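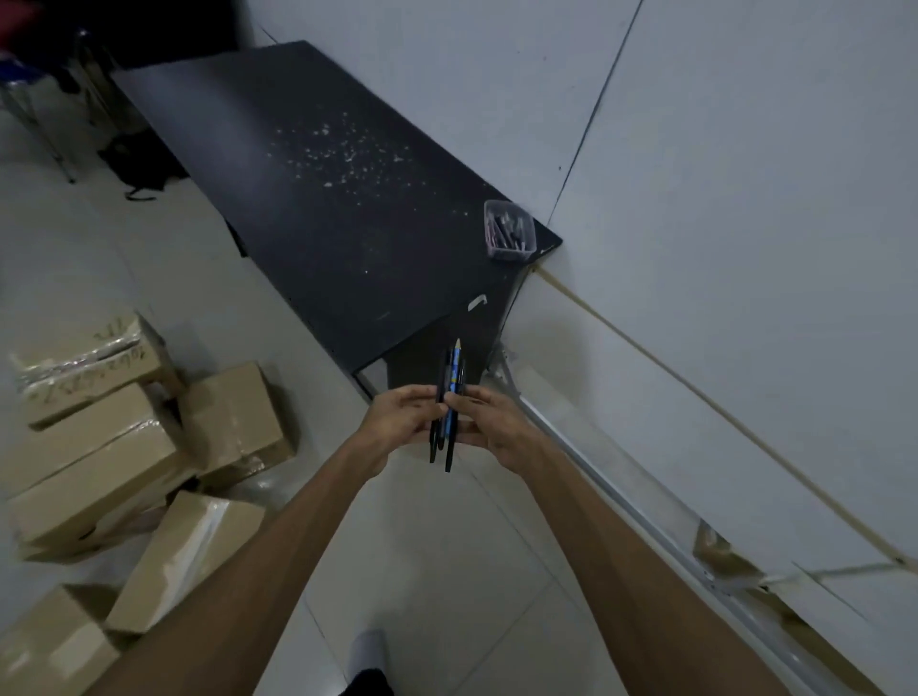 *Pen and two pencils, held as one bunch over the floor by the black table.*

**Feb 27, 2021, Drevar cell, pen sorting**

Gripper service at 1,301 cycles on the counter. Left finger pad had a groove near the tip, right pad fine. Replaced both so the faces match. Screws snugged by hand, then marked with paint.

Re-zeroed the jaw with the 11 mm gauge pin. First close stopped short; cable tie on the motor lead was catching the bracket. Moved the tie back and zeroed again. OK on repeat.

Force limit back to 500. Someone had left it at 100, too low for a pencil held by the end.

Bunched items are still a problem for the pick routine. With shafts touching, it returns a single grasp and closes across all of them. Separation step stays off until Jeptoo has checked the new wrist offset.

Open:

- wipe the black table before the next calibration, specks on the top
- order spare pads from Okoth, none left in the drawer
- copy the jaw zero into the Prelari config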